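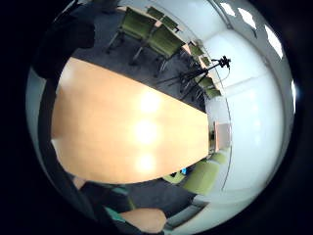 29th March – meeting room, again

Spent the first hour on chairs. The Khumalo order is the green upholstered one with the thin metal legs, and the question from Plalov was whether it "works" with a long table or whether they should go back to the black mesh thing everybody has already. My view is that it works. Olive against dark gray carpet is kinder than it sounded in the email, and the orange in the wood stops the whole room from looking like a dentist's.

Complaints, in the order they annoyed me:

The tabletop is too shiny. Every ceiling light comes back up at you off the gloss, and if you sit in the wrong place you get one straight in the eyes while somebody explains the budget. Irnus quoted 1372 for a matte refinish, which I wrote down twice to be sure. Dimming the lights costs nothing, so naturally we'll be discussing the refinish until June.

The chair legs splay. Fine on their own, less fine side by side, where they hook each other like coat hangers. Tried spacing them 20 cm apart and that cured it, at the price of making one side of the table look underbooked. Left them a bit uneven in the end. They'll be uneven by lunch anyway.

Carpet shows dents. Dragged one chair off its spot after the weekend and the marks stayed – brushed them, steamed them, gave up on them. Tikis says glides will help. Tikis sells glides.

Sat in the same chair for 3 hours with the laptop as a test. Seat good, back good for the first two, after that I started leaning on the table like a teenager. I'd call that a feature if the aim is shorter meetings. Plalov has asked for longer ones.

Walls: still white, still bare. Not touching that until the chair argument is over.

To do: ask Irnus for a sample of the matte finish on an offcut, a decent size this time, the last one was a coaster. Check the fabric code against the Khumalo sheet (176, or whatever they renamed it). Vacuum before the next visit.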